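How to Glue New Rubber on a Table Tennis Blade

Putting fresh rubber on a blade is one of my favorite jobs in this whole sport. It takes an evening, the tools are cheap, and the first rally afterward is a treat every single time! If you've only ever bought ready-made paddles, give it a try.

What you need

Two new rubber sheets, a bottle of water-based glue, a small foam sponge, a sharp craft knife, a rolling pin or a straight glass bottle, and a cutting mat or thick cardboard. Edge tape is nice to have.

Taking off the old sheets

Start at the handle end. Work a fingernail under the corner and peel slowly across the blade at a low angle, on the diagonal if you can, so you don't lift splinters with it (go even slower on a blade with a soft outer layer). Rub off the leftover glue with your thumb. It rolls up into little balls and is oddly satisfying.

Gluing

Squeeze a line of glue onto the sponge side of the new sheet and spread it thin and even, right out to the edges. Do the same on the wood. Now leave both alone until the glue goes from milky to clear. On a damp December night in my kitchen that took 30 minutes, and in summer it's a lot quicker.

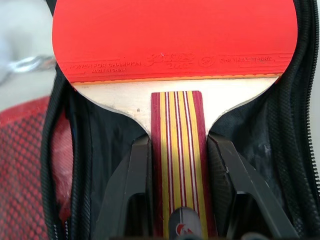

Anjani Wibisono
Junior coach, Zadidgate Table Tennis Club

Line up the straight bottom edge of the sheet just above the handle, with any maker's lettering at the bottom and reading the right way up. Get this part square before anything else touches! Then lower the sheet a little at a time and roll from the handle toward the tip. Don't stretch it. If a bubble shows up, peel back to it and roll again.

Cutting

Put the paddle rubber side down on the mat. Hold the knife upright against the edge of the blade and cut all the way around in one long, smooth pull if you can manage it, turning the paddle with your other hand. Use a brand new knife edge. I cut my first sheet with an old one and the sponge looked chewed.

Flip it over and repeat with the other color. Leave the paddle under a couple of heavy books overnight, then run the edge tape around.

Dong-hyun Moon at our club likes two coats of glue on the sponge, and I've come around to it for softer sheets. Let the first coat go fully clear before you add the second.

Wipe the rubber with a damp cloth after you play, let it dry, and keep it out of a hot car.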